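Pressing triggers vs. flat 4-4-2 block, U17 girls
Tactics and Coaching > Youth 11v11
27 replies · 2230 views

northtouchline
I coach a U17 girls side, Nallau, mid-table in a regional league. We have played a 4-4-2 mid block all spring and I want to move to a trigger-based press before the June tournament. We train twice a week, 75 minutes on Wednesday and a shorter session on the weekend if there is no match.

Current setup out of possession: both forwards start level with the center circle, wide midfielders tuck in to the edge of it, back line holds ten yards inside our own half. We concede very little through the middle. The problem is that we win the ball too deep. I logged our last seven matches and most regains came in our defensive third, which leaves our forwards 50 yards from goal with no support.

Proposed triggers:
1. Back pass to a center back who receives facing her own goal.
2. Square pass between center backs, played slowly.
3. Any pass into a fullback with her hips closed to the sideline.
4. Poor first touch anywhere in their half.

Is four too many for this age group? I have about five weeks.

gk_distribution
Four is too many. Use the third one and drop the rest until the players react to it without being told. The fullback trigger is the easiest to teach because the sideline does half the work. The ball-side forward cuts off the return pass, the wide midfielder closes the fullback, and the ball-side central midfielder takes the nearest option inside. That is three players with fixed jobs.

The bad touch trigger sounds simple but it asks every player to make the same judgment at the same moment. At U17 they will not. You get one player sprinting and nine watching.

bozsik_stand_C
Disagree on the bad touch. It is the one trigger they already understand from playing small-sided games. The one I would cut is the square pass between center backs. "Played slowly" is a subjective reading, and if your forward guesses wrong she has opened up the lane into the 6.

Also, what does your back line do when the press goes? You did not say. If the forwards jump and the line stays ten yards inside your half, you have created a 30-yard gap in front of your center backs, and any decent side will play one pass into it.

northtouchline
The line steps to halfway on the trigger. That is the plan, at least. In practice my left center back is slow to step and we got caught twice against Iltero doing exactly that. Both were long balls over the top. One was a goal.

bozsik_stand_C
Then your trouble is the line, and the triggers can wait. Fix the step first.
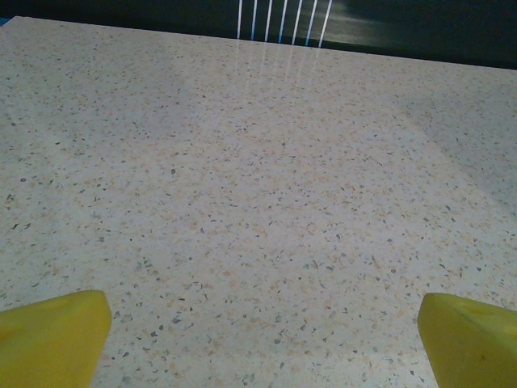 A drill for that: back four plus keeper in half a field, two servers at halfway, two attackers. Server A plays to server B. While the ball is traveling, the line moves up five yards. If B receives facing forward with time, the line drops off again. If B is facing away, they keep stepping. Run it in sets of six passes with a short rest. No talking from the coach during the set. The call has to come from one of the center backs, and it should be the same one every time.

zayele
Zinash Ayele here, I ran the girls' program at Bozsik for a few seasons. I would push back on "same center back every time." If she is the one pulled wide to cover, she is also the one making the call, and the call comes late or does not come at all. We had the keeper do it. She can see the whole line and she is never the one marking.

On the original question, two triggers. Fullback with closed hips, and the back pass. They share the same first movement from the near forward -- a curved run that blocks the pass across -- so you are teaching one run and using it twice.

bozsik_stand_C
Keeper calls are fine on a quiet training field. On match day with parents down the sideline the far fullback hears nothing. I have tried it.

zayele
The far fullback should be taking her position from the center back next to her. She does not need to hear the keeper.

gk_distribution
With zayele on the two triggers. The curved run is the piece most teams skip. A forward who runs straight at the center back gives her the easy pass to her partner and the press is over in two seconds.

Question for the OP: what is your rest defense when you press on the left? If both fullbacks are going, that needs to change too.

northtouchline
Only the ball-side fullback goes. The far one tucks in and we hold three at the back with the far central midfielder sitting in front.

I am going with two triggers as suggested, and the stepping drill at the start of every session. I am undecided on the keeper call. Mine is 15 and quiet.

flatback4ever
Unpopular view: leave it alone. You concede very little, by your own account. A tournament with short matches rewards the team that does not make mistakes. Work on the first pass after the regain and get one forward to come short. Five weeks of that will produce more goals than five weeks of pressing.

northtouchline
Fair, but the short option got eaten up by the Iltero holding midfielder all game. She just followed our forward down.

flatback4ever
Then the other forward goes in behind where she left. If the holding mid is dropping in with your forward she is not screening anything.

gk_distribution
You can do both. The first pass out is needed after a high regain as well, so it is not wasted time.

zayele
One caution on load. Two sessions a week plus matches is not much of a base for a press. We used ours in the first 15 minutes of each half and went back to the block after that. The captain had the signal for dropping off. Do not ask U17s to press for a full match in June heat.

northtouchline
That works. First 15 of each half, then the block. Will try it in the friendly on Wednesday and post the regain locations after.

675 members follow this board
Last updated Wednesday, 9:40 pm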